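Medby Opens Shared Practice Room at Its Koltar Building

KOLTAR, 19/09/2020 - Medby, a provider of low-cost shared rooms for small groups, today announced the opening of a new practice room on the ground floor of its Koltar building. The room can be booked by the half day and is meant for groups that need open floor space and bring their own equipment.

The room has a wooden floor and is left mostly clear in the middle, so that users can set up in whatever way suits them. Medby has kept furniture to a minimum. Folding chairs and tables are stored in the hallway closet and can be brought in on request.

"Most of the groups that come to us want floor space first and furniture second," said Bayu Jugah, who manages the Koltar building for Medby. "They arrive with bags and cables, they need half an hour on the floor to sort it all out, and then they want to get to work. The old room was too small for that. People were setting up in the hallway."

The new room replaces two smaller rooms that were used for storage until January. The wall between them was taken down and the floor was sanded and sealed. The work was carried out by Pelupessy, a local building firm, and took 3 weeks longer than planned after a problem was found with the wiring on the street side. That section has been rewired and new outlets have been added on three walls.
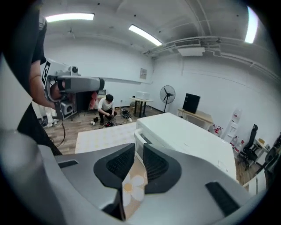 Setting out equipment on the wooden floor at Medby's Koltar building.

Bookings are divided into morning, afternoon and evening sessions. Each session includes time for setting up and packing away, and groups are asked to plan for both. The room should be left with the floor clear and all cables coiled and removed. Medby does not store equipment overnight in the room itself, but a limited number of lockers are available on the same floor for groups with a regular booking.

To protect the floor, Medby asks that heavy cases be lifted and not dragged. Stands and legs with bare metal ends should be fitted with rubber caps or placed on a mat. Mats and caps can be borrowed at the front desk. Tape may be used to hold cables down, provided it is the low-tack kind sold at the desk or something similar. Food should be kept to the kitchen area. Water in closed bottles is fine.

The room may be used by up to 40 people at a time. Groups that expect more than that should ask for the main hall, which stays on its current schedule and rates.

Medby has also changed the way bookings are made. Requests for the Koltar building now go through Kunar, the online calendar already in use at its other locations. Each group needs only one account, and the person who makes the booking will be sent a door code on the morning of the session. Groups that booked by phone under the old system do not need to do anything. Their dates have been moved over, and a confirmation will be sent to the address on file.

"We know some people would still like to call, and they can," Jugah said. "The desk will put the booking into the calendar for them - it just takes a little longer."

Rates for the new room are the same as for the two upstairs rooms. Schools and registered youth groups receive the reduced rate. A deposit is asked for on the first booking and is returned once the room has been checked. Cancellations made at least three days ahead are free of charge.

A second phase of work is planned for the back hallway, where Medby intends to add shelves, a wider door and a ramp from the parking lot. No start date has been set. The room will stay open while that work is done, although the rear entrance may be closed at times. Notices will be posted in the calendar and at the front desk.

About Medby

Medby rents out practice rooms, meeting rooms and halls to clubs, classes and small companies. Its buildings are open seven days a week.

Contact

Bayu Jugah, Building Manager
Medby, Koltar building
Front desk extension: 2828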